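Session 4, 29/10/2026. Notes by Mal-soon Kwak

Egg handling is such a good place to start! At Floma's packing room, 53 people used to lift and turn eggs by hand all shift. 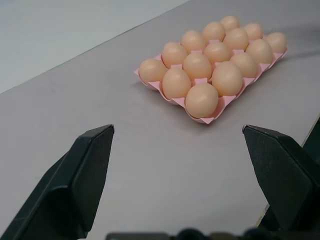 *Fig. 1. Full tray, gripper open.*

Now look at what the job becomes. Packers at Floma learn to **set up**, **watch** and **step in**, and sore wrists come up far less in their shift notes. One egg at a time is slow, so pace is still argued over (great topic for your essay).

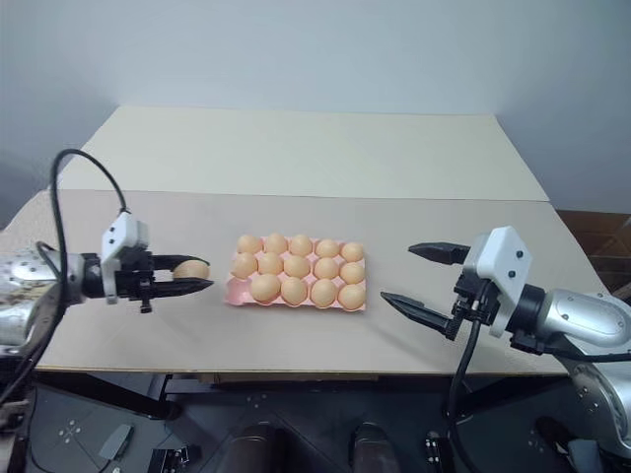 **Who decides when the arms stop?**
The packer on shift, without asking a supervisor first.

Read the Strickland handout, pages 4 and 5.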